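Skomberg update, November 2, 2018. We've been testing whether a policy can pick up and place objects using only the wrist view, no overhead camera. Training set: 70 demos.

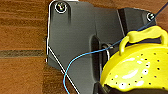
Wrist view, yellow colander at close range.

Baseline placed it inside the target 8 times. Same policy with random brightness changes in training - 10. We ran the same start positions for both.

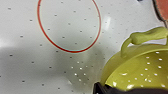
Most of the baseline's misses came from lighting. It was treating shadow edges as object edges and stopping short. A colander is a hard case because light comes through the holes, and you get those small white spots on the board below the red oval. Training with brightness changes made the policy care less about them.

Next up is Parkthorpe, same method with new objects. Write-up to follow.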